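Visit to the Lakatos workshops, Fendach
2018-02-06

We got to Fendach a little after the doors opened. Lakatos make small electrical goods for desks and kitchens, mostly extension leads and lamp fittings, and once a year they let the public see the place. Entry was free. You signed a sheet at the gate, were given a sticker and joined whichever group was leaving next. Ours was led by Barnabás Bognár from the cable section, who spoke quietly, so it was worth standing near the front.

The first hall is where cable comes in on drums. The largest drums hold 300 metres and are moved on a low trolley by two people. A cutting bench feeds the cable through, measures it and drops the lengths into a trough. The standard lengths are kept on one side and special orders on the other. There was a smell of warm plastic from the moulding room next door, which was closed to visitors.

After that came the stripping and crimping benches. We were allowed to try a hand stripper on some scrap. Mine took two goes. The regular staff do roughly 200 ends in an hour by hand when the automatic bench is being cleaned.

The last stop before the canteen was the table room, where leads and strips from other makers are looked at alongside the firm's own.

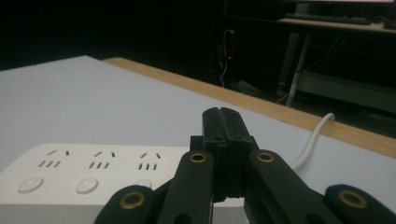

Power strips take up more of the Lakatos design work than I had expected, and most of our questions were about them. Bohdana Semeniuk, who runs this room, talked about how different countries lay out their sockets and how much that decides the size of the case. The white one on the table has the Chinese-style layout, two slanted slots over three short upright ones, with a round push button below each group. She likes a button for each group because you can switch off a lamp and leave the rest alone. Her complaint about strips in general is that people buy them with a cable too short for the table they have in mind.

Next door was a shelf of returned goods, with a card tied to each one giving the fault. Most were damaged plugs. An older range called Flusero had a shelf to itself, and the newer Kalier range was in the cabinet opposite.

The canteen did soup and rolls, and the shop was selling end-of-line leads from a crate. I bought a short one for the hall lamp. Parking is on the verge opposite the gate and was full by the time we left. The next open day is planned for August, and groups of more than 10 are asked to write first.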